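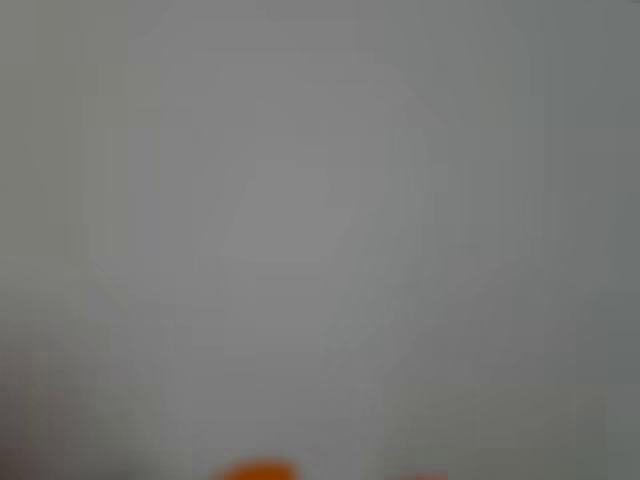 Which surfaces does this collection cover?
Painted walls, table tops, cupboard doors and floors in ordinary homes, one picture per file, with a short note on where each was taken.

Prerkesik Household Surfaces
README, November 2021

Contents

The collection holds 1,453 pictures. Of these, 838 have a room note filled in by the person who lives there. The rest have a surface type only. Everything is in two folders, "noted" and "unnoted". The notes are in one table, notes.csv, with a row for each file.

Columns in notes.csv

file – name of the picture, without the folder
surface – wall, table, door, floor or other
finish – paint, varnish, tile, bare or unknown
room – kitchen, hall, bedroom, bath or blank
remark – free text, often blank

"Other" is used for window sills, shelves and the sides of refrigerators. If a person wrote two rooms in the room field (mostly open kitchens), we kept the first one and moved the second to remark.

How the notes were made

Households filled in a paper sheet in August. Ravinder Lévesque typed the sheets into the table and Andri Koller checked them against the files. Spelling was fixed. Wording in the remark column was left alone, so you will find "cream", "off white" and "landlord white" used in different homes for paint that may well be the same.

Finish was the hardest column to fill. Varnish and clear wax look alike to most people, and the sheet did not have a box for wax. Treat "varnish" as any clear coating. "Unknown" means the person left it blank or crossed out an answer.

Sharpness and color

Pictures were not sorted by sharpness. Soft ones are kept under the same names as sharp ones and are not marked in the table. Colors have not been corrected, so please don't use the files to match paint.

Names and places

Homes are listed by number only. We took street names and family names out of the remark column. Rooms are named by their use at the time the sheet was filled in – a bedroom used as a study is listed as "bedroom" if that is what the household wrote.

Known problems

In home 30 the hall and bath rows were swapped in the first release. This is fixed in version 2.
A few remarks end in the middle of a word where the sheet was torn.
Door rows do not say which side of the door is meant.

Corrections

Send the file name and the change you want made to Andri. Changes go into the next version of notes.csv, and file names stay the same between versions.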